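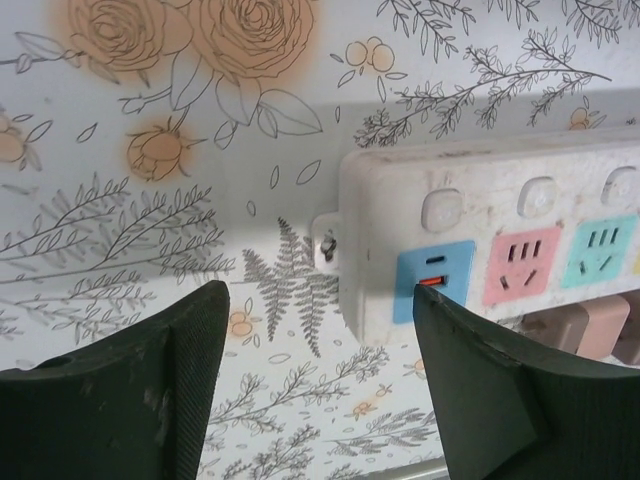
Cleaning notes for wall-mounted power strips, as the white ones in our flat show every smudge.

Isolate at the consumer unit first. The push buttons on the upper face are not a substitute for that.

Pull every plug, including any on the underside. Those get forgotten.

Barely damp microfibre on the housing. Nothing sprayed, ever. Cotton bud with a trace of isopropyl round the button edges, where the grey settles.

USB-C and USB-A ports: dry soft brush only. Same for the coloured socket panels.

Check the bracket screw while you are there. Hand tight. Overdo it and the plastic cracks, as Siiri found with the one in the hall.

Slip a card between strip and wallpaper before wiping. Line-drawn prints on white paper mark easily and I have already ruined a patch by the door.

Leave it 3 hours before switching back on. Desk one tomorrow.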